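Forum: Workshop Equipment and Budgeting
Thread: Second arm this year, or spend it on fixtures?

korkor_s
We've got one arm on the PC teardown bench and quotes in for another from Hollach. I'm putting the budget together for May. The arm alone would use up nearly all of it. The other option is to keep the one we have and spend on fixtures, spare fingers and a proper tool rack. Has anyone had to pick?
Korkor Sarpong

bodin_bench
Fixtures. We bought a second arm at Ultska and it sat on a pallet for 5 months while we sorted out how to hold the work.

Kekeli Dramani
Don't agree. If your one arm goes down you have no bench at all. Price out what a week off costs you before you decide. And ask Hollach if the quote includes a controller, mine didn't.

korkor_s
It doesn't. Controller is a separate line, so is freight. Good catch.

tinshed
What sort of cases are you opening? Makes a big difference to the fixture spend. All one model and you can print most of it. If it's whatever comes in off the truck, you'll be redoing mounts forever.

korkor_s
Desktop towers, laid on their side, lid off. Mixed makes, with plenty of Dells.

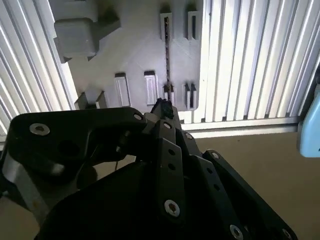
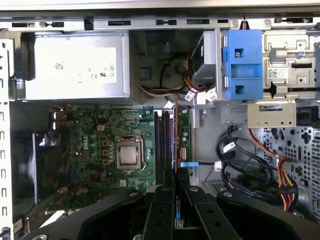
Draft budget, fixtures option
Printed mounts and holders: $711
Spare finger sets: 4
Aluminium extrusion: quote coming from Oton
Spare screws and brackets: out of petty cash

tinshed
Loose cables are going to be your problem. I'd put money into narrower fingertips before any more extrusion. Also $711 is light if you're paying someone to print. We went through 19 versions of one holder.

bodin_bench
Agree on the fingertips. Four sets is plenty, buy two and see how they wear.

Kekeli Dramani
Still think you want the second arm, even a used one. Could you lease? Oton was doing leases on ex-demo units last time I rang them.

korkor_s
Hadn't thought of leasing. I'll ring Oton about that along with the extrusion and post the numbers when I have them. Cutting the finger sets to two for now.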